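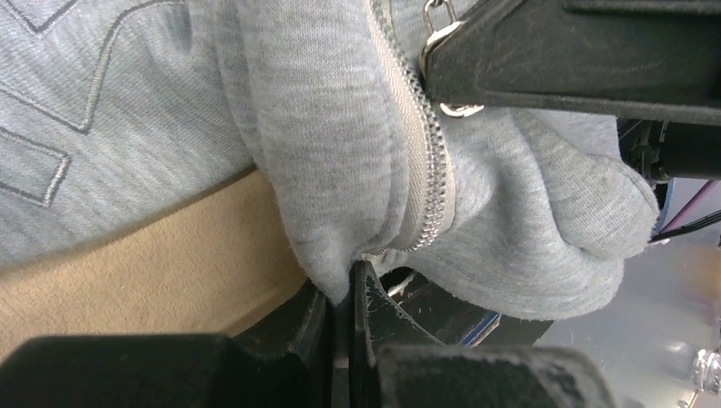 I've been putting off next year's equipment list for the folding bench, and on Sunday I finally sat down with it. The arm is paid for, so what's left is the small stuff, and the small stuff adds up. Fingertips come first. A heavy grey sweatshirt with a metal zip asks a lot more of them than a tea towel does, and you can see the white scratches on the tip that's leaning into the cloth. The last quote from Barbieri was £63 a pair. I've put down three pairs, and Merja Pitkänen thinks I should make it four.

Next is clothing. We have 14 garments in the box at Godton, nearly all T-shirts, and I want more with zips, hoods and thick hems. Charity shops will do for most of that. I've set aside £80 and don't expect to spend it all.

Cables are harder to price. I'd like a proper sleeve for everything running off the arm, plus a spare set of the long ones, but Prorngate only sell the sleeve by the reel and we would use a quarter of it. Sioned Phillips has asked the workshop at Penelness if they want to split one. No answer yet.

The big item is a second wrist camera. The one I want is £494 before VAT, and it would take the whole list well past what I was given last year. I could leave it until November and see what's left, but then it wouldn't be fitted before the winter sessions – and those are when we get the most done.

For now I've marked it as wanted and sent the sheet to Adelmo Fontana. He'll want two quotes for anything over £300, so I've written to another supplier as well. If anyone has bought soft fingertips that cope with zips, leave a comment and tell me what you paid.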